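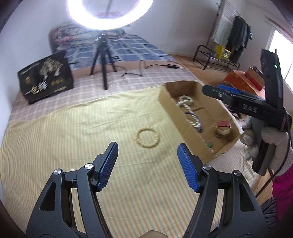

Figure 4.1 Small-object work with a pair of hand-held grippers. A bead bracelet lies between the open fingers; the second gripper is held in a gloved hand.

Chapter 4
Choosing a Hand-held Gripper Kit

In Chapter 3 we looked at what a robot arm can learn from a person's movements. We now turn to the equipment used to record those movements, and to how a buyer should judge it. Most kits on offer are sold in pairs, one gripper for each hand, and the price often covers the recording software as well.

The chapter follows one purchase from start to finish. Melati Raju and Kourosh Asadi were asked to choose a kit for the training workshop at Gistthorpe. They tested two products, the Laltau and the Balter, on the same set of household tasks. Each kit was used for 100 recordings before any scores were compared.

Jewellery and other small things make a hard test. A string of beads has no fixed shape, so the fingers must close on a part of it and the rest will hang where it likes. Ribbed pads, like the blue ones in Figure 4.1, give more edges to catch a bead than a flat pad does. Soft bedding adds a further difficulty, as it gives way when the finger tips press down.

Weight matters too. The Laltau gripper weighs 761 grams, and Asadi noted that his wrist was tired after 38 minutes. Cables should be checked at the same time, with the arm held out at full reach.

By the end of this chapter you should be able to:
read a supplier's data sheet and find what it leaves out
plan a fair trial of two kits
work out the cost of spare pads and repairs over a year

Key terms: grip pad, linkage, pivot, stroke, trial set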